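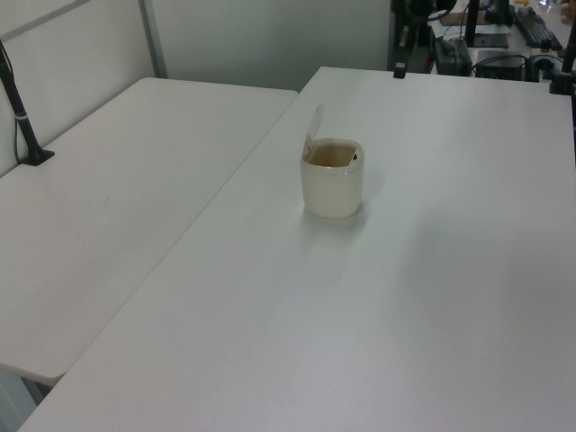 **Equipo de Salud Mental a Distancia · Fundación Pešek, sede de Plerside**

Informe de avance para Hedvika Charvát, responsable de subvenciones
18 de enero de 2026

Estimada Hedvika:

Cerramos el primer semestre del programa de terapia en línea para personas mayores de zonas rurales y tengo muchas ganas de contarte cómo va, porque va bien (mejor de lo que nos atrevimos a escribir en la solicitud).

## Personas atendidas

Desde julio hemos abierto 94 procesos individuales, todos por videollamada, y hemos completado 409 sesiones. La previsión para estos meses era de 390. La mayoría de quienes llegan no había hablado nunca con un psicólogo, y varios nos dijeron en la primera entrevista que venían «a probar un día». ¡Muchos siguen!

Los motivos de consulta más frecuentes son el duelo, el insomnio y los conflictos con hijos que viven lejos. En Zallstead hemos recibido además un grupo pequeño de cuidadoras con un agotamiento muy serio, para el que no teníamos nada diseñado. Juraj Polák adaptó en dos semanas el protocolo breve y ya trabaja con seis de ellas.

## Lo que ha costado más

La conexión. En las aldeas al norte de Zallstead la imagen se congela a cada rato y hubo que pasar bastantes sesiones a teléfono. Temíamos perder el vínculo sin la cara delante, pero a algunos pacientes les resulta más fácil hablar así, sobre todo a los hombres. Jailson Sampaio está comparando las notas de ambas modalidades y tendrá un borrador para el próximo informe.

También vamos con retraso en la supervisión clínica. Drahomíra Paulík pudo empezar en octubre y no en septiembre, de modo que faltan tres reuniones de grupo, que recuperaremos antes del verano.

## Presupuesto

El gasto sigue lo aprobado, con una excepción: los auriculares y soportes para tabletas costaron 900 euros más de lo previsto. Propongo cubrirlos con la partida de desplazamientos, que apenas se ha tocado. Necesitaría tu visto bueno por escrito.

## Próximos meses

- Abrir un segundo grupo de cuidadoras, esta vez en Plerside.
- Formar a dos terapeutas nuevas en atención telefónica.
- Revisar la lista de espera con los centros de salud, que ahora derivan sin un criterio común.

Brodie Kerslake te enviará aparte los anexos con los justificantes y el cuestionario de satisfacción. Léete los comentarios abiertos del final, de verdad, son una alegría.

Un saludo muy cordial,

La coordinación del programa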